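Library tables to stay put, after all

The long white table on the first floor of Iltasano library will not be replaced this year, following a consultation that drew 225 responses, a good many of them on the subject of elbows.

The library had proposed swapping its shared study table for 18 individual desks, each with its own lamp and a small screen to stop readers looking at one another. Letters began arriving in June. One ran to 20 pages and had an index.

"We expected some interest in the lamps," said Tassanee Klinhom, the branch manager. "The lamps were hardly mentioned."
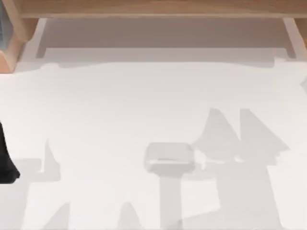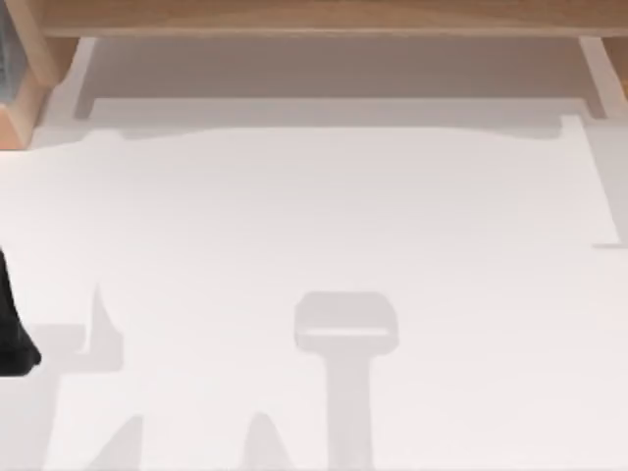 Supporters of the desks complained of people who spread their newspapers, people who hum, and one reader who is said to eat boiled eggs behind a road atlas. Those in favour of the shared table made much the same complaints but seemed fond of them.

Ryota Wada, who has been revising for the same accountancy paper since before the last refit, said he would have moved to the café had the desks come in. The café has asked for it to be noted that it closes at four.

A petition to keep things as they are gathered 1,906 signatures — rather more than the branch has active borrowers, a point the library has decided not to pursue.

The money set aside for the desks will go on mending the lift and on a second copy of the large-print crossword book, whose first copy has been filled in. Quiet hours are unchanged, from nine until noon. Readers who hum are asked to sit by the radiator.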